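A morning at the Csonka repair hall in Brernthorpe

In April I visited the open day of Csonka, a repair and reuse workshop in Brernthorpe. I have wanted to see this place for a long time, as I buy used computers for a small school library and I never knew what happens to them before they arrive.

Getting there

From Carside station I took bus 26 and got off at the old grain market. The walk from the stop is short, but the signs are small and I passed the gate one time without seeing it. The doors opened at 9 in the morning. Entrance was free, only coffee must be paid.

The hall

The building was a furniture store before, and it still has the wide stairs and the very slow elevator. We were divided in groups and mine started on the upper floor, where the donated machines are registered. Our guide told us that 186 computers came in during the month before, and 118 of them could be sold again. The others are used for parts. I expected a better result, but she said that many offices keep their machines until they are really tired.

What interested me most was the order of the work. First the data is erased, and only after this somebody decides if the machine is worth a repair. Old desktop towers are still welcome - they are easy to open, and a power supply or a memory module can be changed without special tools. With thin laptops it is much more difficult, and the guide did not hide that she dislikes them.

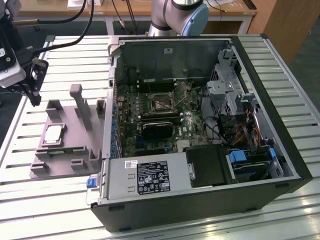 The shop and the talk

On the ground floor there is a shop with screens, keyboards and a big shelf of cables sorted by length. Every computer has a paper card with the name of the part which was replaced. I bought a keyboard for the library and paid 3 dollars.

At 11 there was a talk about Jerow, the program they use for the stock list. It was a little long for me and the microphone was weak, so I cannot report much. The questions after it were better, mostly about guarantee and about printers - Csonka does not accept printers.

If you go next year, come early. At noon the line for the stairs was already out in the yard, and the soup was finished.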